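Gripper number three, and a lot of pencil dots

I promised at the end of the last post that I'd get back to the arm before the tomatoes needed planting, and well, it's April and the seedlings are on every windowsill in the house, so I'm cutting it close! But I did get back to it, and I've had a really good couple of weeks, and I want to write it all down before I forget which part I changed when. (I always think I'll remember. I have a drawer of printed brackets with no labels on them that says otherwise.)

For anybody new, the short version is that I've been building a little desktop arm out of gray filament and hobby servos since the fall, mostly from Vojtěch Šimko's files, with my own changes where my printer or my patience gave out. It isn't fast and it isn't strong. What I want from it is fairly modest: I'd like it to go to a spot on the table when I tell it to, and come back to the same spot when I tell it again, and pick up something small while it's there. A die, a button, a bean. My niece wants it to play board games with her, and I have told her we'll see.

So, the grippers. I've now been through three of them.

The first was the one that came with the files, two flat fingers with a pair of little gears between them. It's a nice design and I don't have a bad word to say about it, except that it's heavy for where it sits. All that weight is way out at the end, and the poor wrist servo hummed the whole time it was holding level. It hummed so much that Mekdes, who was on a call with me, asked if I had a refrigerator in the room. I used it all through the winter and it could pick up a spool of thread without any trouble. A die was hopeless. The fingers came down so wide that I couldn't see what I was closing on, and they'd push it along the table like a tiny snowplow.

The second was a kit from Stistudwood, with soft fingers that curl around things. I had high hopes for that one. It was lovely on anything round and squashy, and I had a very happy evening moving cherry tomatoes from one bowl to another (store-bought, mine are still two inches tall). But soft fingers have no real point to them. If you ask where the gripper is, exactly, you can't say, because the answer depends on how much it happens to be sagging that day. I'd line it up over a mark, step back, look at it from the side, and it would be over a different mark. I don't blame the kit. It's made for another kind of job, and I'm keeping it.

Number three is my own drawing, more or less. It's long and narrow and comes down to a tapered tip, a bit like the end of a crayon that has been used a few times. I rounded the very end after the first print scratched the table (sorry, table). It weighs so much less than the geared one that the humming has stopped, and the biggest difference is that I can see past it. When it comes down on a mark, I can see the mark. I can't tell you what a relief that is after months of squinting around the sides of things.

I printed it standing up, so the layers run around it in rings and you can see every one of them. Amedeo Dal Bello, who has forgotten more about printing than I'll ever learn, wrote back to tell me that I should lay it down on its side for strength, and he's right, and I'll do it for the next one. I liked how the point came out standing up, though, and so far it hasn't snapped.

Now the paper, which is the part I've been getting emails about ever since I mentioned it. I don't have a fancy way of measuring where the arm goes. What I have is a big sheet of white paper laid flat on the table under it, with a pencil line running down from the top edge as my center, and dots. Lots of dots! I send the arm to a position, wait for it to settle, and put a tiny pencil dot where the tip is. Then I send it home and out again and see how close it gets to the dot. I do it on both sides of the line, and I do it in rows, or what I think of as rows. They wander.

With the geared gripper I never bothered with this, because there wasn't a tip to measure from. With the soft one I tried it and gave up after 18 dots. With the new one I've kept going, and I've learned some things that I would never have guessed just from watching it move.

One is that the arm is much better when it approaches from the left. I don't fully know why. My guess is slop in the base, where the gear teeth settle against one side or the other, and Zuzana Štefanec suggested always swinging past the target and coming back to it from the same direction, so that whatever slop there is always falls the same way. I put that in on a rainy afternoon and the dots tightened up so nicely that I went and made myself a cocoa to celebrate.

Another is that it droops when it's reaching far out. Everything does, I suppose. Up near the top of the paper the tip sits a hair lower than it should, and I've been fixing it with a small table of corrections in the code, which is ugly, but it's my ugly. I'm up to version 3187 of the sketch by the file name. (I let the editor number the saves by itself and I'm now too far in to change it.)

And the last one is wires. Oh, the wires. I had them tied down tight along the arm for months because I thought that was tidy, and every time the elbow bent, the bundle pulled on it like a rubber band. I cut the ties and let the cables swing out in big loops on either side, and it looks like a bowl of black spaghetti now, but the elbow moves freely. If you take one thing from this post, let your cables be a little floppy. Balakrishnan Shenoy told me this back in the fall, and I nodded and didn't do it.

I've also been going back and forth about the controller. I'm still on the blue board, with the servo leads going into it along the top edge, and I've been tempted by the Killmont one, which can read back where each servo thinks it is. That would take a lot of guesswork out of the drooping. But I'd have to buy new servos to go with it, and I've already spent 400 dollars on this hobby, counting the printer nozzle I ruined. So the blue board stays for the summer at least.

Next up is getting the green die out of its box and onto a dot of my choosing. I need the tip to open and close reliably before I try that, and I want to reprint it lying down the way Amedeo said. If anyone has a good trick for keeping paper from curling up at the corners, please leave it in the comments. I've tried books, but the arm bumps into them. 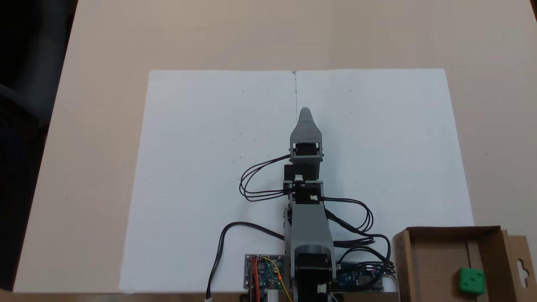

The arm with gripper number three, on the dot paper. The die is waiting in its box at lower right.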